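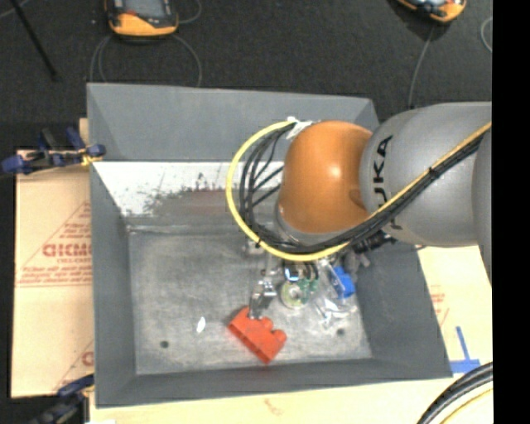
铁皮箱子装积木，早晚要后悔，塑料的又轻又便宜，何必呢。上一篇讲收纳的文章底下，有位读者留了这么一句，底下还有几个人跟着点头。我当时没回，手边正好刚到一只Calvo灰色金属收纳箱，想着用一阵子再说。现在用了14天，可以回了：这话对了一半，至于是哪一半，得看你家的箱子放在什么地方、往里扔什么东西。

先交代一下这东西是怎么进我家门的。Calvo是Kemico收纳线里的一个型号，长方形，灰色，没有盖子，盖子要另买。我在Udisbridge的网店下的单，那边的商品页写得很热闹，什么"工业级质感"，什么"一箱收尽全家杂物"，下面挂着2000多条评价，好评占了绝大多数。我翻了一晚上，发现夸它的人多半刚拆箱，照片里箱子是空的，摆在窗边，旁边放一盆绿植。箱子空着的时候当然好看。我想看的是装了一箱乱七八糟的东西、被孩子拖来拖去之后什么样，这种评价少得可怜，偶尔有一条，还被压在很后面。

所以这篇就写装了东西之后。

我家往里装的是积木，加上所有暂时不知道该放哪儿的小东西。本来定的规矩是只放积木，这条规矩连第一个周末都没撑过去。没有盖子、没有隔板的大箱子就是这样，谁路过都顺手往里丢一件。图里也看得出来，橘红色的积木边上有一卷圆的东西，再过去是揉皱的透明塑料包装，还有一件蓝色的挨着箱壁。商品页上那句"一箱收尽"倒是没骗人，收是收尽了，找的时候就另说了。我家孩子要找一块特定的积木，标准动作是把两只手伸进去搅，搅不到就整箱掀翻。大箱子装小零件，换哪个牌子都是这个结局，我不能全算在Calvo头上，可是商品页的配图偏偏就拿积木做例子，排得整整齐齐，颜色还分了区，看着像有人趴在里面摆了一下午。

噪音，这是那位读者说对的一半。往金属底上倒积木，那个响声，楼下听不听得见我不敢问。晚上八点以后我们家禁止倒箱，只许一块一块往外拿。商品页写着"静音底部处理"，我翻来覆去找，只找到底面外侧贴的一层薄垫，大概是为了护地板。它确实能让箱子在地上挪动的时候少刮出点动静，对箱子里面的声音毫无帮助。我写信去问Udisbridge的客服，"静音"指的是什么，回复说"指与地面接触时的静音体验"。行吧，那就写清楚是地面。

后来我在箱底铺了一块旧毛毡，是以前垫桌子剩下的，剪得歪歪扭扭，效果立竿见影，响声闷下去一大截。缺点是毛毡会沾头发和饼干渣，积木的小凸点还会把它勾起来，隔几天就得抽出来抖一抖。有读者可能要问，那你干脆买个布的不就完了。布的我也用过，软塌塌的，装满了就往外鼓，搬的时候两边往中间折，里面的东西像饺子馅一样挤在一块儿。要我在闷响和饺子之间选，我还是选闷响。

再说边缘。金属箱最让家长提心吊胆的就是边。Calvo上沿是卷过边的，我用手指慢慢摸了一圈，大部分顺滑，有一个角的接缝处略微发涩，没到割手的地步，但是丝袜和毛衣肯定会挂。我拿细砂纸磨了几下，漆面掉了一点点，露出底色，不凑近看不明显。这种事情花钱买新东西的人本来不该自己动手。Kemico的说明书是一张折起来的小纸片，一半篇幅在推荐同系列别的型号，关于边角只有一句"请注意轻拿轻放"。我轻拿轻放了，可那个角也不会因此变圆。

承重方面，商品页标的是9公斤。我用家里的体重秤试过，抱着装满的箱子站上去，再减掉自己，得出的数比9公斤低一些，这时候箱子已经冒尖了。换句话说，拿它装积木和塑料小玩意儿，基本碰不到上限，装书就要小心。我试着装了一箱绘本，还没装满，提手处就开始发出那种让人想赶紧放下的吱嘎声。提手是两侧各一个开口，开口边缘包了一圈软胶条，手感不错，可胶条是塞进去的，没有粘牢，孩子抠两下就能抽出来。我家那条已经被抽出来当过蛇、当过项链，有一回还在冰箱顶上找到。我现在用双面胶把它固定住了，暂时没再跑。

要夸的也有，我不想写得像专门来挑刺。

第一，稳。孩子爬上去踩箱沿，塑料箱会翻会裂，这一只只是晃了晃（我当然不建议让孩子踩，可他踩之前也没跟我商量）。以前那只塑料的，角上裂了一道口子，贴了胶带继续用，胶带后来发黑卷边，谁看了都嫌弃，就这么又撑了大半年。Calvo到目前为止没有变形，箱壁上有几道划痕，都在里面，不探头看不着。

第二，好擦。酸奶洒进去过，蜡笔画上去过，湿布一抹基本就干净了，蜡笔要多抹几下。布箱遇到酸奶的下场，养过孩子的都懂。这一点我给高分，没什么可犹豫的。

第三，灰色耐看。我原来嫌它冷，放在儿童区像工具间搬来的，看久了也就习惯了。里面的东西颜色已经够闹，外面再来个粉的黄的，一屋子都在喊。家里另一位成年人的意见是"像医院"，我记在这儿，供参考。

盖子单独说几句，这是我对Kemico意见最大的地方。盖子另售，价钱差不多够再买半个箱子，而且Udisbridge经常缺货，到货提醒我点了，五月点的，到现在一封信都没收到。商品页的主图是带盖子的！往下翻到很后面才有一行小字，写着"图中配件需另购"。评价里抱怨这件事的人不少，客服的回复都一样，"感谢您的宝贵意见"。没有盖子就没法叠放，叠放又是商品页上画了大箭头宣传的卖点，我把这几件事放在一起想，越想越不舒服。我现在拿一块旧木板搭在上面凑合，看起来很寒酸，功能上倒没什么毛病，猫还挺喜欢趴。

那么回到那句"塑料的又轻又便宜"。轻是轻，便宜也是真便宜，差价够给孩子再添一小盒积木。如果箱子固定放在一个地方，下面铺着地毯，楼下邻居脾气好，家里又有人爱踩箱子、爱洒饮料，金属的有它的道理。如果箱子要天天从卧室拖到客厅再拖回去，我劝你算了，那个分量加上那个动静，拖到第三天你就会开始讨厌它。我家属于中间情况：平时搁在墙边不动，周六大扫除才搬开一回，搬的时候两个人抬，抬完各自揉腰。

有几条是我自己摸索出来的，愿意听就听，商品页和说明书上都没有：

到手先摸一圈边，有发涩的地方当天就拍照找客服，我拖了几天才去问，对方就开始讲"使用痕迹"。

包装别急着扔。我那只外面裹的塑料膜很厚，撕得一地都是，有一部分撕下来以后就被孩子收进箱子里当宝贝，我捡出来过，隔天又回去了。这种透明的大片塑料不适合留给太小的孩子玩，该扔还是要扔，我说的别急着扔是指纸箱，退货要用。

小零件另外找个浅盒子放，不要指望大箱子。我把最小的那些单片挑出来，装进一个旧饼干盒，直接搁在大箱子里面的一头，孩子掀箱的次数少了很多。饼干盒也是铁的，晃起来更响，这个我认了。

底下的薄垫容易翘角，拖之前看一眼，翘了就按回去，不然会在地板上留一道灰印子。

最后说打分。商品页上那一片满分我给不出来，差评也不至于。箱子本身做得扎实，毛病多半出在宣传上：静音说得含糊，叠放要另掏钱，积木配图误导人。要是价钱降一点，或者老老实实把盖子配上，我会推荐给朋友，以现在的卖法，我只会说你可以等等打折。边角那件事客服最后答应补一小笔差价，钱到账了，态度也算客气，这里替他们记一笔。

那位留言的读者要是看到这篇，我想问一句，你家那只塑料的用了多久，角裂了没有。

用满半年我会回来补一段，主要看漆面和胶条，盖子要是哪天到货了也一并写。毛毡的事有人有更好的办法请告诉我，软木我考虑过，怕掉渣。

评论 14
分享 9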